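Laying the Table: What Goes With the Bowl?
Project report by Tzu-hsuan Ko
Submitted 11/10/2018

1. Background

My flatmates own a great many dishes and almost no opinions about them. When the module asked us to study an everyday habit at close range, I chose table laying, mainly on the grounds that I would be eating anyway. The question was a small one: if people are handed a bowl and told to put one other dish beside it, which do they pick, and where does it go?

2. Method

I asked 22 students from the two halls nearest the library, Pivano and Gredora. Each laid a place for one person, four times over, choosing from a tray of small dishes I had borrowed or bought at the Skakano market. The bowl stayed the same throughout. There was no food, which several people took personally.

The surface caused more trouble than the people. The first table was dark and scratched, and everyone lined their dishes up with the scratches. I changed to a plain white covering after the pilot session and threw away the pilot results — a painful morning. I then had 88 layouts to get through, of which 77 were usable. The other 11 had been shuffled about before I could write anything down.

3. Results

Most people put the small dish to the right of the bowl. I had expected left-handers to do the opposite, but I only had two of them and they disagreed with each other.

The brown dish was the favourite by a distance. Asked why, people said it "looked like it was for something", though the something ranged from soy sauce to olive stones to teabags. A round white saucer, which I had privately backed to win, was chosen four times.

Distance was less tidy. Some 70 per cent of the usable layouts left a clear gap between the two dishes, and the rest had them touching or nearly so. One participant from Gredora placed the dish as far from the bowl as the table allowed and said that was how it was done at home.

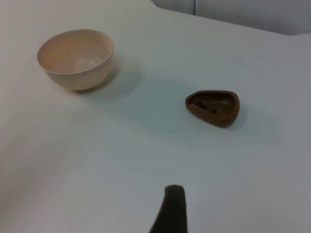 Fig. 1. Cream bowl with the small brown dish set to its right, on the white surface.

4. Problems

The covering would not lie flat. I ironed it once, badly. My tutor also pointed out that the brown dish was the only one on the tray with a pointed end, so people may simply have been picking the odd one out. I would repeat the study with a second dish of that shape in a duller colour, if the Skakano stall still has any.

5. Equipment returned

The bowl and the tray have gone back to the Grasso kitchen. The saucer is still in my room and will be returned by the end of October.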